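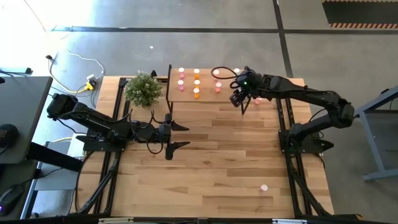
Workshop tips from the Trotenine robot club

Posted Sep 19, 2021

We've had a brilliant first term with the two-arm table, and people from other clubs keep asking how we set ours up, so I've finally typed up the notes from the back of our logbook. Pinch whatever you like!

Cups are the best practice objects going. They're cheap, they're light, and a dropped one bounces. Choose pale rims and bright bases (pink and orange both work a treat for us) because you can call out "the orange one at the front" and the whole team knows which you mean. We got 36 in one bag and we're still using them.

Give yourselves two heights. A little raised shelf at the far end of the table makes a far better challenge than a flat top, and moving a cup down from shelf to table is a lovely first task for new members. Thin legs are fine, but check that it doesn't rock. Ours did, and a square of felt under one foot sorted it.

Keep the cups off the very edge of the shelf until the team can lower a gripper gently. Two fingers' width is plenty.

Leave slack in the cables at the wrist! Most of our early trouble came from this. Move the arm by hand to its furthest reach with the power off, see where the cable pulls, then let out a bit more and tie it loosely. A generous loop looks messy and works beautifully.

Wipe gripper fingers with a barely damp cloth before each session, then dry them. Dusty fingers slip, and you'll spend an hour blaming your code (we did, twice).

Bare wood is a good top. Sweep it with a soft brush, rub out pencil marks with an ordinary eraser, and don't polish it or the cups will skate about.

Tape lines on the floor save a lot of nagging. Press the tape down with the back of a spoon and it lasts from September to January. To lift old tape, warm it with a hairdryer and pull slowly, low to the floor.

Bring a pot plant. I mean it! A bushy little thing at the back corner cheers up a concrete room no end. Water it at the sink, let it drain fully, and only then carry it back to the table.

Write down every try, good or bad. Our team for the Mohmand Cup logged 284 of them in a cheap exercise book, and flicking back through it was the most useful revision we did.

Next on the list is stacking cups 3 high with both arms. Tips very welcome!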